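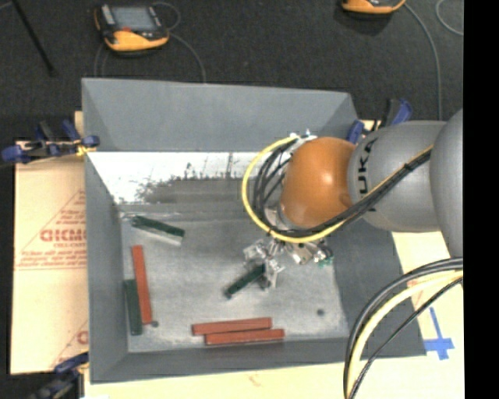
Kieran Heffernan wrote to ask whether the storage tubs in his garage could be cleaned well enough to hold bedding, or whether it was time to give up on them. Two had held potting soil, he said, and the rest had sat under a workbench for years with paint cans in them.

In most cases they can be cleaned. The Neltgate Household Advice Service receives a number of letters on this subject every November, when summer goods are packed away and winter goods come out. The guidance below applies to rigid plastic tubs, crates and bins used in the home, garage or workshop.

Before washing

Empty the container completely and turn it over outdoors. Tap the base with the flat of the hand to loosen grit in the corners. A dry brush with soft bristles removes most soil and sawdust, and should be used before any water is added. Grit left in place will scratch the plastic during scrubbing.

Containers that have held pesticides, motor oil, solvents or pool chemicals should not be used for food, clothing or toys, however clean they look. Mark them for garage use and keep them there.

General washing

Use warm water and a small amount of dish soap. Wash the walls first and the floor last. Leave the soapy water standing in the bottom for 55 minutes if the floor is badly soiled, then scrub with a nylon brush and rinse twice. Steel wool and scouring powder should be avoided on smooth plastic.

Scuffs and marks

Dark scuffs are often rubber or paint that has rubbed off on the surface. A paste of baking soda and water, applied with a damp cloth and worked in small circles, will lift many of them. A melamine sponge may be used on stubborn marks, with light pressure. Test it first on the outside of the base.

Cloudy patches that remain after cleaning are usually fine scratches. They cannot be washed out and do no harm in a container meant for tools, blankets or sports equipment.

Adhesive labels

Warm the label with a hair dryer on a low setting and peel it back slowly from one corner. Rub any remaining glue with a little cooking oil, leave it for a few minutes, and wash with dish soap. Oil should not be left on the plastic overnight.

Odors

Wash and dry the container, then place an open dish of baking soda inside and close the lid for two days. Crumpled newspaper may be used instead, although it can leave ink on pale plastic. A musty smell that returns generally means that the lid channel or the hollow under the rim was missed. An old toothbrush will reach both.

Drying and storage

Stand the container on its side, out of direct sun, until the corners are fully dry. Fabrics packed into a damp tub will mildew. Do not stack empty tubs inside one another while wet, as they can lock together and split when pulled apart. If this has already happened, run warm water over the outer tub and ease the inner one out by the short sides.

Heavy items belong in the smallest container that will hold them. A tub that weighs more than 37 pounds when packed should be divided between two containers or kept at floor level.

When to replace

Discard any container with a crack in the floor, a broken handle or a rim that has turned brittle. Local rules on recycling rigid plastic differ, and readers should check with their waste service before placing a tub at the curb.

Nuala Mac Mathúna, Household Advice Editor

Letters on cleaning and storage may be left at the Neltgate front desk on Saturday mornings. The next page in this series deals with shelf liners and drawer runners.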